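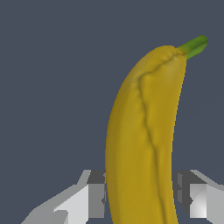

Home | Notes | Labs | Reading list | Contact

Week 6: training a grasp checker in simulation
Reading time: 5 minutes

Right, last week we got as far as "the gripper has to decide before it squeezes", and a few of you stayed behind to ask how you'd ever teach it that. So this week is all about the checker, a small network that looks at one wrist view just before closing and gives a score for how likely the grasp is to hold.

I built the first version with Rattana Phetsri for the Netero project, and we trained it on nothing but simulated fruit. We made 2000 grasp attempts in the simulator, saved the view from just before the fingers closed, then let the physics run and wrote down held or dropped. That's your label, for free! No one has to sit there picking up fruit all afternoon (I've done that, it's dull).

Bananas were the awkward ones. They curve, they have ridges, and a flat finger pad may only meet the peel along a thin line. Our first checker scored nearly all of them as fine, and the simulator dropped 107 of them. Uriel Valdovinos spotted the problem: we'd always started with the fruit in the same pose, so the network had learned the pose and ignored the gap at the fingers. We turned the fruit by a random angle before each attempt and trained again.

For the lab, please use the Retthorpe set, which has 100 held-out views. My plain baseline gets 52 of them right, so you have plenty of room to beat me. Try these:

- train with and without the random turn
- crop to the fingers only and see what changes
- plot score against outcome, and bring the plot along

Read Srivastava chapter 4 first, the bit on friction especially.

We use cookies to remember your settings. Accept | Manage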